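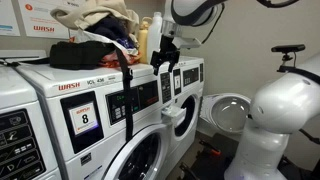
The Hesitation Runs

By the second week I was on better terms with washer number 8 than with most of my relatives. I knew its little green readout and its card holder, and I knew exactly how far over the front a bag strap could hang before one of the arms got confused by it. My entire job was straps, pretty much. I'd heap the pile on top (beige thing, navy thing, black bag, the orange-and-red cloth tucked in underneath), take the controls, and pick it apart one piece at a time while Birnik wrote down every twitch I made.

Birnik was the robot. Two white arms, and a learning program that was supposed to copy me. I'd never been copied before and I found it kind of flattering!

The lab was Wollden, two floors over a tile store in Furkville, and the method was simple enough that I could explain it to my mother on the phone. A person does the job by remote control, over and over. The program looks at what the cameras saw and what the person did next, and after enough of that it has a go by itself. We had 2,350 runs by the time I got good at it. Then came the cleaning, when you go through and throw out the bad ones, and that was my job too.

Most of the bad ones were mine. I don't mean drops. I mean the times I'd come down over the pile, stop, hang there, drift left, think about the bag, think about my rent, and then finally go in for the navy thing. You could watch the line on the graph go flat while I made up my mind. Everybody agreed those were junk. Why would you teach a robot to dither? So out they went, and we were down to 2,204, all of them brisk and sure of themselves, and I felt like I'd had my diary edited by somebody with better posture.

We trained on the clean set over a weekend and ran it on Monday. Oh, it was fast. It went for that pile like it was late for a bus. It also grabbed the strap along with whatever was next to it, time after time, and the bag came swinging up with half the heap attached and I'd be back there restacking. We did 300 tries. I stopped looking at the score sheet somewhere in the middle and just listened to stuff hit the floor.

That night I stayed late with a bag of pretzels and watched the ones I'd cut. I wanted to see how bad I was, I guess. And in the third or fourth one there I am, hovering like an idiot, and while I'm hovering the camera on the arm is getting a good long look down the side of the bag, and you can see where the strap goes. Then I move. Next run, same thing. I'd always thought I was stalling, and I'd been peeking.

I put them back in. I didn't ask, I should say that. I typed the folder name, hit go, and slept on the couch with my coat over me.

Birnik's first try the next morning, it came down over the pile and stopped. It hung there. It drifted a little to the left. I knew that drift! I do it with my whole body when I'm picking a melon. My boss said is it frozen, and reached for the red button, and I said wait, please, give it a second.

Then it went in, well clear of the strap, and lifted the navy thing off with nothing hanging from it.

We did another 300, same pile, restacked by me every time, and we fumbled the strap on 90 of them. Ninety is a lot of fumbles. But the fast version had been so much worse that my boss went and got a second chair, and we sat side by side for the rest of the afternoon and hardly talked.

In the write-up it's called active viewing behavior in unfiltered demonstrations. I'm in the acknowledgments. My mother asked me to read her that part twice, and then she wanted to know if the robot does the thing where I stand in front of the open fridge, and I told her we hadn't collected any data on that.

I still do the stacking. Yesterday I left the strap dangling right down to the door, further than I ever had, and got out of the way to let it look.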